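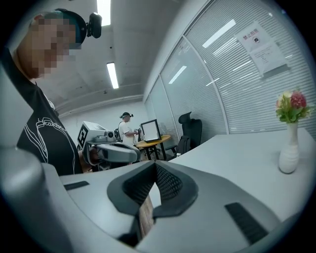 Floors in old houses move, and most of the people who live on them stop noticing. A dresser leans toward the wall, a door swings open by itself, and the kitchen table gets a folded napkin under one leg. The usual cure is small and cheap. A thin brown strip like the one seen edge-on between the two dark jaws looks like wood and not much else, and pieces of about that sort keep a lot of furniture standing straight. Carpenters call them shims. They sell by the bundle, and they are usually the last thing anyone thinks to buy.

In Grurkelia, where many of the houses near the river went up before there was any building code, Johannes Adams has made a living from crooked rooms. He started out hanging doors. Customers kept asking him to look at something else while he was there, and the something else was nearly always a thing that rocked or sloped. He now spends most of his week leveling cabinets, stoves, bookcases and, once, a church organ.

"People think the furniture is bad," he said. "They've bought a second table before they call me. Then the second table rocks too."

His method has not changed much since 2000, the year he went out on his own. He sets a four-foot level on the piece, front to back and then side to side, and finds the highest point of the floor under it. Everything gets raised to match that spot. He slides strips in until the bubble sits still, scores them with a knife and snaps off the ends. On a long run of kitchen cabinets this can take a full morning. He will not use cardboard, which flattens, and he is not fond of plastic wedges on a finished floor – they can creep when someone leans on the counter.

Cedar is the common choice at the lumberyard. It splits cleanly and shrugs off damp, but it also crushes under a heavy load. For stoves and full bookcases Adams uses oak offcuts from Drurnora, a flooring mill on the edge of town that sells them in boxes of 500. The mill used to burn them.

Busisiwe Jacobs, who teaches furniture repair at the Eteteo workshop on the other side of the river, likes to fix the leg when she can. If a chair rocks on a floor known to be flat, the chair is the problem. She sets it on a sheet of plate glass, wedges the short leg until the chair is steady, and marks the other three with a pencil laid flat on a block. Her students cut to the line and sand. The mistake she sees most is cutting too soon.

"They take a bit off one leg, then a bit off the next one," Jacobs said. "By lunch they have a stool."

Both of them get asked when a sloping floor is something to worry about. Adams rolls a marble. If it wanders off slowly, he gets on with the job. If it takes off, or if there are fresh cracks above the door frames, he sends the owner to someone who looks at foundations. He has turned down work for that reason, including a large kitchen on Mokgethi Street last June. The owners had the beam under it replaced and called him back in the fall.

The bill for the beam was $2,277. The shims came to less than lunch. Adams used one box, and the owners kept the leftovers in a drawer by the sink, next to the takeout menus. One of them is now holding up the corner of the refrigerator.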